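How I Test My Home for Lead (and You Can Too)
By Saskia Sheehan
August 18, 2026

When we bought our place in Duston I was so busy picking out curtains that I never once thought about lead. Then in February my neighbor Boonmee Thammasiri mentioned that he'd sent off paint chips from his porch and gotten a pretty ugly number back, and I spent that whole evening staring at my own windowsills! If your house was built before 1978, it's worth an afternoon of your time.

What you'll need
A lab kit with paper envelopes and dust wipes (mine was from Bruldale, and it cost me $50 plus lab fees)
Disposable gloves
A sharp utility knife
Painter's tape and a ruler
A permanent marker
Plastic sheeting

Step 1: Make a map
Walk through the house with a sheet of paper and mark every spot where paint is peeling, chalking or getting rubbed. Windows are the big one, then door frames, stair rails and the porch. Give each spot a number now, or you'll be standing in the hallway later with two identical envelopes (ask me how I know).

Step 2: Take the paint samples
Tape plastic under the spot. Score a small square and lift it all the way down to the bare wood or plaster, every layer, old stuff included. Try not to take wood with it. Fold the chip into its envelope, write the number on the outside and change your gloves before the next one.
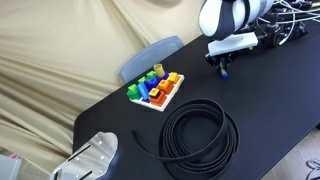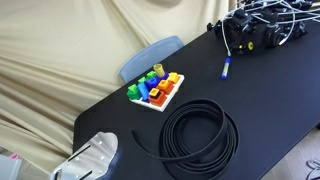
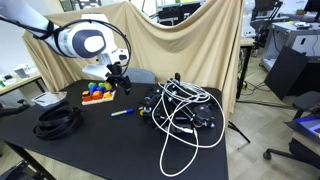

Shape-sorting puzzle on a black table

Step 3: Wipe for dust
Tape off a square on the floor, 12 inches by 12. Wipe side to side, fold the wipe in on itself, then wipe top to bottom. For a windowsill, just measure whatever area you cover and put it on the form. Keep kids and pets out until you've finished and picked up the plastic.

Step 4: Mail it off
Pick a lab that's accredited for lead. Mine came back as a long table, and the one that made me sit down was the back bedroom window, at 560 parts per million. The pantry door, painted over who knows how many times, was only 99.

Step 5: Read your results
Paint and dust get reported in different units, so don't compare one to the other like I did at first. Call the lab if anything is confusing. The woman I talked to was so patient with me!

Please don't dry sand or use a heat gun on anything that comes back high. I hired Wihongi, a certified crew, for the windows and kept the room shut until they were done. And if you have little ones, ask their doctor for a blood test whatever your paint says.

Next month I'll get into the water side of things, starting with the old pipe under my kitchen sink.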